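Subject: Re: [sim-manip] gripper closes on the shadow?? hot dog task
From: Evie Bunting
Date: Aug 31, 2021

Hi all,

Thanks for the replies so far, and Dean, sorry it took me a while to get back to yours! I'm quoting the bit I want to answer:

> From: Dean Kettle
>
> Evie, before you retrain anything, are you sure the fault is in the
> policy? We had something close to this in Nedgate after we changed
> the light setup. The arm would come down fine and then slide a little
> to one side right before the close, always the same side. Drove us
> nuts. Can you post a view of the counter plus what the wrist sees?
> And does your force limit trip, or does it just sail through?
>
> Dean

So, yes and no. The force limit does NOT trip, and that's the part that bothers me most. The arm comes down over the hot dog, gets nice and low, then shifts toward the shadow side and closes on nothing or on the very edge of the bun. In the bad runs it keeps pushing down into the counter, and the log happily says "grasp ok." On a real arm that would be a bent finger at best, and Milagros wants to move this to hardware soon, so I've asked her to hold off.

Out of 765 runs with the kitchen counter layout, 49 ended with the arm pressing into the marble. Same policy on the plain table layout, not a single one. Counter view and wrist view, as asked: 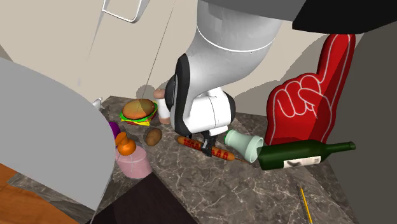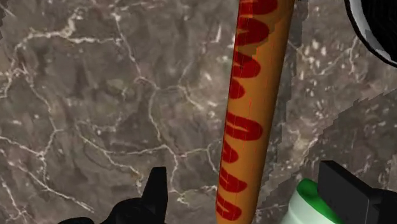 What I've tried so far

1. Turned shadows off completely. Way better, but I don't want to ship it like that (the real kitchen has shadows, obviously). Look at the blocky edge on the shadow next to the sausage in the wrist view, though. I'm pretty suspicious of that. Shadow map size is a setting in Biser and I'd left it on the default.

2. Swapped the marble for a flat gray. Helped a tiny bit. Sunee thinks all that veining is noise the depth head never learned to ignore, and she may be right, but it can't be the whole story.

3. Moved the clutter away. No change that I could see.

4. Put the contact check back in. This one's embarrassing! Marcelle found that the check gets skipped whenever the episode is loaded from a Stotow file, so the "grasp ok" line only means the fingers got the close command. I'd been reading it as a real contact for weeks. Grr.

So that's two faults, I think: the drift, and the missing stop that let the drift get ugly. I've patched the second one locally and the arm now halts and backs off. The patch is ugly but I'm glad to send it to anyone loading episodes the same way, and please do check yours, especially if you have a real arm on the other end.

For the drift I'm going to rerun 405 of the same seeds tonight with a bigger shadow map and everything else left alone. Dean, do you remember what value you ended up with? I was going to try 4,000 and something, but the render time gets painful and I'm sharing the machine.

Also, does anybody still have the old Þrastardóttir notes on wrist camera offsets? The link on the list page is dead for me.

Evie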